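2 mars — cahier de l'atelier, reliure et papier

Reprise des essais de colle d'amidon. J'écris aussi pour Anayeli, qui prend la suite quand je pars à Indanville, donc je mets plus de détails que d'habitude.

Colle du matin : amidon de blé Kemppainen, une part pour cinq parts d'eau, trempage toute la nuit dans le bocal bleu. Cuisson au bain-marie, feu doux, en tournant toujours dans le même sens (c'est Macario qui insiste, je ne sais pas si cela change quelque chose, mais je le fais). Elle a pris d'un seul coup, comme en novembre. Passée deux fois au tamis de crin. La deuxième fois il restait encore des petits grains au fond, de la taille d'une tête d'épingle. Je pense que l'eau du bain était montée trop vite. À refaire plus lentement.

Trois dilutions, notées A, B et C sur les pots. A est épaisse comme une crème, B comme du lait entier, C presque de l'eau. Pour le papier japonais fin, A est trop forte : la bande gondole et reste brillante sur le bord. B est bonne. C ne tient pas sur le papier du registre, qui est très encollé ; je pouvais relever la bande avec l'ongle après le séchage.

Registre Wedadero. C'est le gros travail du mois. 196 feuillets, papier chiffon, encre brune, couture cassée en deux endroits. Le dos a été refait une fois déjà, avec une colle animale très dure et une toile qui n'a rien à faire là. J'ai commencé à enlever cette colle avec un cataplasme d'amidon, posé sur le dos et couvert d'un film. Premier passage : presque rien. Deuxième passage, laissé plus longtemps : la colle devient comme du caramel mou et on peut la pousser avec la spatule en os. Ne pas prendre la spatule en métal, elle marque le fond des cahiers.

Attention au cahier du début : l'encre a mordu le papier sur les lignes de chiffres, et il y a de petites fentes le long des traits. Surtout pas d'humidité directe. Evaristo propose la gélatine à 2 % sur un papier de réparation préparé d'avance, qu'on réactive à peine avec une éponge. Je suis d'accord avec lui, mais je voudrais d'abord un test sur une feuille sans valeur. Il a promis de m'apporter des feuilles de comptes tachées.

Séchage. J'avais mis les premiers essais entre deux buvards et sous un poids, dans la pièce du fond. Mauvaise idée, l'air y est plus humide qu'ici et les buvards étaient encore frais au toucher l'après-midi. J'ai tout rapporté dans la pièce de devant et changé les buvards. Fatima dit qu'à l'école on les changeait après dix minutes, puis après une heure, puis le soir. J'ai suivi son rythme et les bandes sont restées plates.

Mesure d'humidité : l'hygromètre Plistholm et celui de la fenêtre ne sont pas d'accord. J'ai fait la vérification au sel, dans le sac fermé, et c'est celui de la fenêtre qui donne faux. Je l'ai retiré. Si quelqu'un a noté des valeurs avec lui depuis novembre, il faut les considérer comme douteuses.

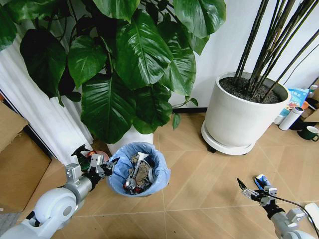

Coin de la grande plante, avec la petite corbeille.

Papier japonais : il reste assez de kozo fin pour le registre, si on ne gaspille pas. Le moyen est presque fini. Perla commande cette semaine, je lui ai demandé 10 feuilles de chaque et aussi du buvard en 100 grammes. Je préfère déchirer les bandes à l'eau, avec le pinceau et la règle, plutôt que couper : le bord avec les fibres se fond beaucoup mieux dans la marge. Pour la marge intérieure j'ai fait des bandes étroites, et pour les coins des morceaux un peu plus larges que je retaille après.

Teinte : mon premier bain de thé était trop rouge à côté du papier du registre. Le mélange acrylique très dilué de Macario (terre d'ombre, une pointe de gris) est plus juste à la lumière du jour, un peu vert sous la lampe. Je garde celui de Macario. Les échantillons sont collés à la page suivante, avec le nombre de couches écrit au crayon.

Fil de lin : essayé le fin et le moyen sur la maquette. Avec le fin, la couture ne gonfle pas assez et le dos devient creux. Avec le moyen, trop d'épaisseur à la fin. Peut-être alterner — je n'aime pas beaucoup cette solution mais Evaristo l'a déjà faite et il dit que le volume s'ouvrait bien.

À faire pour Anayeli :
— recuire de l'amidon, feu plus lent, tamiser deux fois ;
— troisième cataplasme sur le dos, seulement la moitié du côté de la queue ;
— ne pas toucher au premier cahier ;
— jeter le pot C, il ne sert pas, et garder B au frais deux jours au maximum ;
— demander à Perla si la peau pour la couverture est arrivée.

Ajout du soir : j'ai soulevé un coin du deuxième essai, dilution B, la bande tient et le papier autour n'a pas d'auréole. L'essai sur la feuille bleue fait une auréole, je ne comprends pas encore pourquoi. Peut-être le colorant. Voir avec Fatima.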